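Home | About Me | Archives | Blogroll | Guestbook

So I finally caved and moved all my old pictures off the dead laptop and onto the new one, and oh my goodness, what a mess I left for myself. There were 352 files in a folder called "new stuff" and none of it was new. I found blog headers from two templates ago, a bunch of avatars I made when I was really into glitter borders (don't ask), and the same sunset saved three different ways!

I've been meaning to change the look of this blog since May. The brown background was cute in the beginning but now it makes me sleepy. My cousin showed me Foltari, which lets you drag your sidebar around without touching any code, and I spent most of last night playing with it while my rice was cooking. I burned the rice. I also lost my whole blogroll for a good hour — I thought it was gone for good and was ready to cry — but it was hiding at the very bottom under the footer. If your link is missing from the list, please leave me a note in the guestbook and I'll put it back. I think I got everybody but I was very tired by the end.

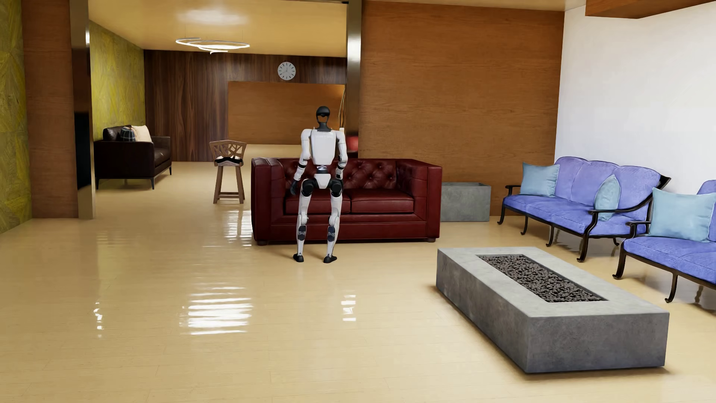

Robot and red sofa

The part I can't decide on is the header. I made one with a soft gray background and my name in white, and another one that's bright yellow with the letters sort of tilted. My sister likes the gray. Paora Sutcliffe left a comment on the last post saying yellow, yellow, yellow, so that's one vote each and I'm no closer than I was before! I do like the yellow but I'm scared it will look too loud next to the calendar widget. Maybe if I made the letters smaller? I tried a thinner font too and it looked like a dentist's website.

Oh, and the comments should be working again. A few of you told me you typed out these nice long messages and then the page just ate them. I'm so sorry! I switched the spam filter to a lower setting and found 17 real comments sitting in there, including one from a girl in Gristomham who wanted my banana bread recipe (I emailed you, check your junk folder).

Next on my list is tagging the old posts. I only have 6 tags and one of them is "misc," which has pretty much everything in it — recipes, rants, the trip to Prendergast, all of it. I'll do a few every night after dinner and see how far I get.

Okay, the dryer just buzzed and I have sheets to fold. Tell me gray or yellow, and I'll put the winner up this weekend if I can get the sizing right.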